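Prurnetix stellt Rudd auf neuen Wartungsvertrag für Lüftungsanlagen um

Sturnamham, 3. Dezember 2024 – Die Prurnetix GmbH hat die Wartung der raumlufttechnischen Anlagen am Standort Rudd neu geregelt. Der Vertrag umfasst 595 Brandschutzklappen und acht Zentralgeräte. Er ersetzt die bisherigen Einzelaufträge und hat eine Laufzeit von drei Jahren.

Grundlage ist eine Bestandsaufnahme vom November. Dabei wurden 1487 Bauteile erfasst und mit Einbauort, Baujahr und letztem Prüfdatum in die Datenbank Trura übernommen. Filterwechsel erfolgen künftig nach gemessenem Differenzdruck, spätestens jedoch nach zwölf Monaten. Die Hygieneinspektionen bleiben davon unberührt.
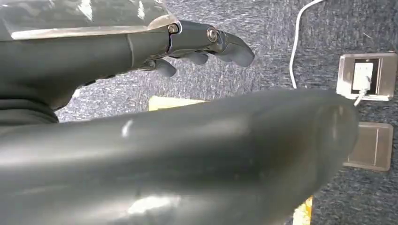 Dunkelgraue Roboterhand mit silberfarbenen Gelenkbolzen.

Für die Zentralgeräte gilt ein gestaffelter Prüfplan. Riemenspannung, Lager und Kondensatablauf werden vierteljährlich kontrolliert, die Wärmerückgewinnung einmal im Jahr. Störmeldungen laufen in der Leitwarte Sturnamham auf – auch außerhalb der Betriebszeiten. Ersatzfilter und Stellantriebe werden in Rudd auf einer Lagerfläche von 800 Quadratmetern vorgehalten.

Prüfprotokolle stehen den Mietern über Trura als PDF zur Verfügung. Bestehende Zugangsdaten gelten weiter.

Pressekontakt:
Prurnetix GmbH, Unternehmenskommunikation, Sturnamham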